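Notes on cancer tablets at home, 1/6/19

I'm wary of tips pages, and warier still of ones about cancer medicines. Most of what gets passed round the waiting room at Bindham was tested on one person, by that person. These are the few I'd keep. If your own team says otherwise, go with them.

**Leave tablets in the pack they came in.** Weekly pill boxes look tidy, but some of these drugs don't like air or damp. Ask the pharmacist before you decant anything.

**Keep them out of the bathroom.** The kitchen isn't much better if the cupboard is over the kettle. A high shelf in a bedroom does well, out of reach of children.

**Don't crush or split.** Solène Courtois sent me a "trick" with two spoons. Please don't. If swallowing is hard, ring the ward and ask what else there is.

**Gloves for whoever helps.** Plain disposable ones, then wash your hands anyway. I've seen packs of 200 sold as "chemo grade" at silly prices, with nothing on the box to say what that means.

**Grapefruit.** This one is real for a good many of the tablets. Check the leaflet for yours, juice and marmalade included.

**Ginger for sickness.** Kurniawati Rahman swears by it. I got nothing from 21 days of ginger tea except heartburn. Take the anti-sickness tablets you were given, and tell the nurse if they don't work.

**Soiled washing.** Wash it apart from everything else, with gloves on to load it. I don't believe in the special powders. Ordinary stuff, and the hottest wash the label allows.
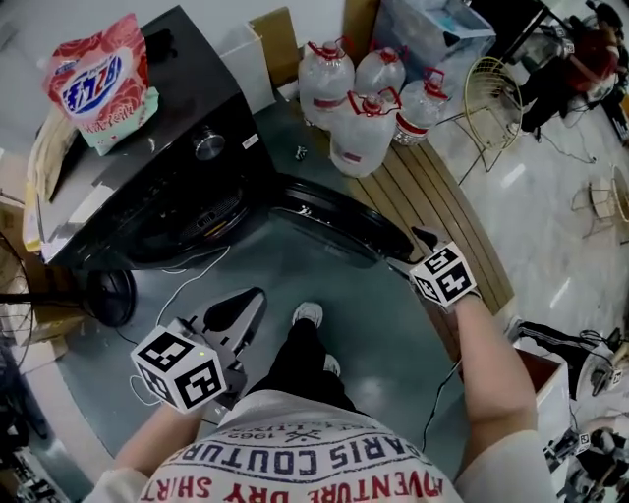
*White T-shirt, black trousers, white trainers.*

**Missed doses.** Never double up. Write down the time and phone for advice, even if you feel daft doing it.

**Leftovers.** Back to the pharmacy, in the original box. Not the bin and not the loo, whatever Timothée Aubert tells you.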